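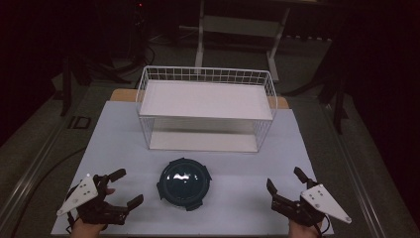

Two Dialects, One Market Town

Posted March 13, 2022 by the author

My grandparents' families came from Ivard, a market town in the valley below Soltalmont. Two communities lived there, and people outside usually took them for one. The river families spoke Ivardi and kept their prayer house near the lower bridge. The hill families came down later from Wakeck and spoke a dialect close to Ivardi, with different verb endings and a lot of borrowed trade words.

A parish list my aunt copied out gives 756 people in the town, and 60 households marked as Wakeck families. The two groups married each other less than you would expect. They did share a burial ground on the Sison road, with the graves facing opposite ways.

When the road was widened, the row of shops in front of the lower prayer house came down. For the first time you could see the building from the street. It had stood behind those shops for 100 years, and plenty of people in town had never noticed it.

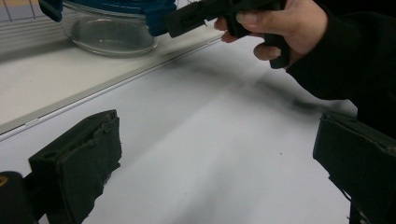

A reader who signs as Sisonroad wrote to say that the shops were pulled down in two stages, and that the bakery on the corner stayed up until the following November. The same reader remembers the Wakeck families holding their own services upstairs in the grain hall, and thinks they had stopped by the time the road was finished.

I had the grain hall down as a school. It may have been both. My aunt's notes only say "upper room, benches," with a rent of 500 a year and no currency given.

I am still looking for anyone with a Wakeck word list, even a short one. Kitchen words and kinship terms would be the most useful.

Recent posts
Surnames on the Sison road
How Soltalmont got its second church
Ivardi words for weather

Contact | Copyright 2022 | Back to top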